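By Miłosz Kurek – February
8 comments

4.2 What went wrong with the microwave

I planned to skip this part, but the failures taught me more than the good runs did. We logged 1,103 episodes with the hand-held grippers and kept 1,087. The rest I threw out myself, mostly over lost marker tracking. When a cube turns too far from the camera, the pose jumps, and Vevero (our replay tool) happily sends that jump to the arm. One replay drove a finger straight into the door – my fault, I'd left the speed cap off.

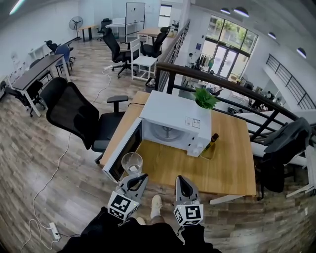 Figure 3. Microwave task, door open, cup in front, a marker cube on each gripper.

4.3 What we changed

Vevero now stops whenever a cube drops out of view, and the speed cap can't be switched off from the menu. I also went back over 105 of the kept episodes by hand. Slow going!

Related
Rurkunum: notes on gripper wear
Michalski stop circuits, revisited
Jallier arm setup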